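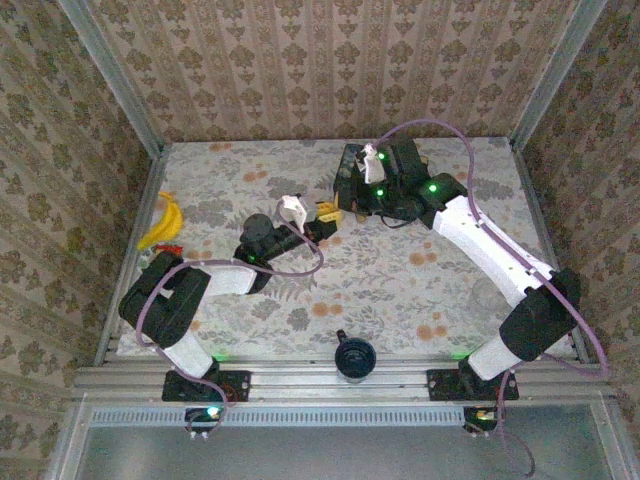

Two-arm cell with patterned walls and printed table cover.

Posted March 9, 2024 | 2 min read

The Nevon work package covers perception and motion planning for two arms sharing one table. Of the 20 software tasks in the plan, 19 are closed. The open one is the handover planner, which still waits too long when both arms want the center of the table.

The segmentation model was retrained this period on patterned backgrounds. Leaf and flower prints had been producing false object masks, mostly on the orange blossoms. The new model is in the main branch, and the old one stays available behind a flag until the end of March.

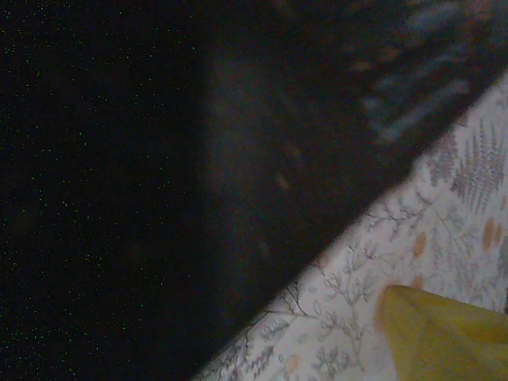 R. Fiadzo

Wrist views with a large dark surface close to the lens remain the weak point. Depth is unreliable there, so the planner now drops the wrist estimate and uses the fixed camera – a change that took five days, two more than planned.
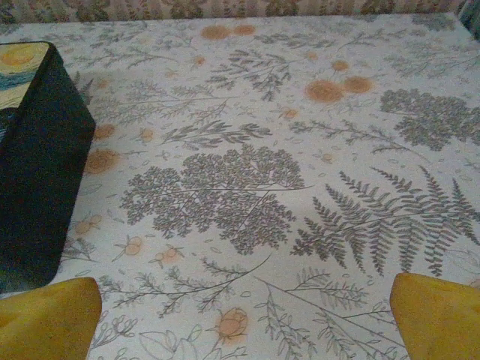 Wrist view with both yellow fingers spread and a dark box at left.

Log replay now runs on the Jukport server. Seven recorded faults can be reproduced from it without the arms. We ask that the Prandport license be renewed for the next period.

We use cookies to improve this site. Accept | Manage settings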